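Tostik Project: Disassembly Cell for End-of-Life Desktop Computers
Progress report to the Vukar programme office
Prepared by Joon-young Baek, Dranaria
September 26, 2021

1. Scope of this report

This report covers the demonstration visit held at the Dranaria workshop and the state of work package 3 (internal cabling and connectors). Work package 2 (case opening) was closed in the March report and is mentioned only where it affects the present work. Spending is set out in the separate financial return. 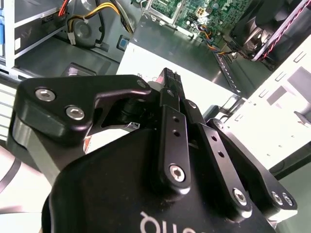
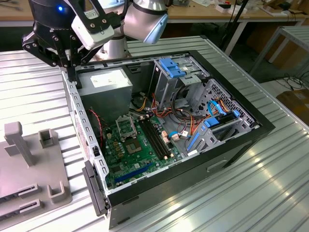 2. The visit

The programme office was represented by Young-sook Geum and Mal-soon Yeon. A-yeong Nam attended for Ra, the recycling firm that will host the trial cell. Ro-un So ran the demonstration and I took notes. The visit consisted of a safety briefing, a demonstration at the cell, a second demonstration with questions taken during the run, and a closed discussion of the trial plan.

Visitors stood behind the marked line throughout. The arm was run at reduced speed, as agreed in the safety plan. One visitor asked to see the emergency stop used during a movement. This was done, and the restart took longer than the procedure allows for, as the controller asked for a fresh homing cycle. The procedure has been amended.

3. What was demonstrated

3.1 Reaching into an open tower. Computers are presented lying on one side with the side panel off. The arm approaches from above and the gripper enters through the opening. The main difficulty remains clearance. A drive cage or a power supply can block the straight path to a connector, and the arm must then come in at an angle. The planner now tries the angled approach first when the straight one is blocked. Previously it stopped and waited for the operator.

3.2 Gripping connectors. Flat-sided connectors are held reliably once the fingers are square to the body of the plug. Small plugs with a side latch remain difficult. The latch has to be pressed while the plug is pulled, and a two-finger gripper can do this only if it closes on the latch side at the right height. Two attempts during the visit were abandoned by the operator for this reason and are recorded as failures in the log.

3.3 Loose cable. Cables crossing the work area were the subject of most of the visitors' questions. The present method is to push the cable aside with a closed gripper before the connector is approached. It works poorly on stiff bundles, which spring back. Ro-un So proposed a fixed hook on the cell to hold the bundle once it has been moved. A drawing has been made but no part has been ordered.

4. Trial data

The connector trials reached 1,000 recorded attempts before the visit. The target for the end of the work package is 2,000. Of the attempts recorded so far, 203 were stopped by the operator. In 34 of these the cause was contact between the gripper and the chassis. The remainder are being sorted by cause, and the breakdown will be given in the next report. No damage to the arm has been recorded. One pair of fingertips was replaced through wear.

Attempts stopped by the operator are counted as failures in all figures sent to the programme office, including those where the plug was later released by a second attempt.

5. Points raised by the visitors

Young-sook Geum asked whether the results would carry over to other makes of case. The present answer is that they carry over in part. The layout of the drive bays differs between models, and the approach paths have to be checked again for each one. We have asked Ra for a list of the case types it receives most often.

A-yeong Nam pointed out that towers arriving at Ra are often dusty and sometimes bent. The trial machines have been clean and square. It was agreed that a batch of unsorted machines will be sent to us ahead of the site trial.

Mal-soon Yeon asked for the time taken per connector to be reported alongside the success rate. The data are already in the log and will be added to the standard table.

6. Problems and changes to plan

The view from the wrist camera is partly blocked by the fingers when the gripper is close to the board. The fixed camera covers some of this, but the two views have to be lined up again whenever the stand is knocked. A stiffer stand is on order.

Delivery of the second set of fingertips is late. The supplier has given a new date, which does not affect the trial plan provided it is kept.

No change to the end date is requested.

7. Work for the next period

Complete the connector trials to the agreed target.
Fit and test the cable hook.
Repeat the latch plug tests with the new fingertips.
Receive the unsorted batch from Ra and run the first machines from it.
Issue the amended restart procedure to all operators.

Comments on this report should be sent to Joon-young Baek. The visitors' feedback forms are held at Dranaria and can be supplied on request.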